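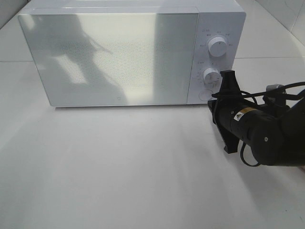 Electromagnetic shielding is the practice of reducing the electromagnetic field in a space by surrounding it with conductive or magnetic material. An enclosure made wholly of conductive material is called a Faraday cage. The barrier does not have to be solid. A perforated sheet reflects most of an incoming wave as long as its openings are much smaller than the wavelength, and many household products rely on this property. On a white countertop microwave oven, the screen shows through the glossy door as a fine speckled texture. Microwave ovens commonly operate at 2.45 GHz, a wavelength of 12.2 cm in air, while visible light has a wavelength below one micrometer and passes through the holes.

Principle of operation
An electric field acting on a conductor moves the free charges within it until the field inside is canceled. For a changing field, the induced currents are confined to a layer near the surface. The depth at which current density falls to 37 percent of its surface value is the skin depth, which decreases as frequency or conductivity rises. Copper has a skin depth of 8.5 mm at 60 Hz and 2.1 micrometers at 1 GHz. Thin foil is therefore adequate at radio frequencies but has little effect on power-line magnetic fields, for which high-permeability alloys are used.

Shielding effectiveness
Performance is stated in decibels as the ratio of field strength without the shield to field strength with it. A value of 100 dB corresponds to a reduction in field strength by a factor of 100,000. Total effectiveness is the sum of reflection loss and absorption loss, with a correction for multiple reflections in thin barriers.

Apertures and seams 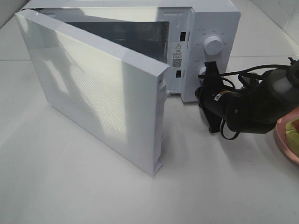
Leakage through a gap is governed mainly by its longest dimension. A narrow slot can radiate efficiently when its length approaches half a wavelength, even if its width is negligible. Removable panels are for this reason fitted with closely spaced fasteners or conductive gaskets. Hinged closures need other methods, as on a microwave oven, where the door swings wide and carries two small hooked latch tabs along its free edge. Oven doors of this type generally use a quarter-wave choke, a folded cavity around the perimeter that presents a low impedance at the gap without requiring continuous metal contact.

See also
Skin effect
Waveguide below cutoff
Electromagnetic compatibility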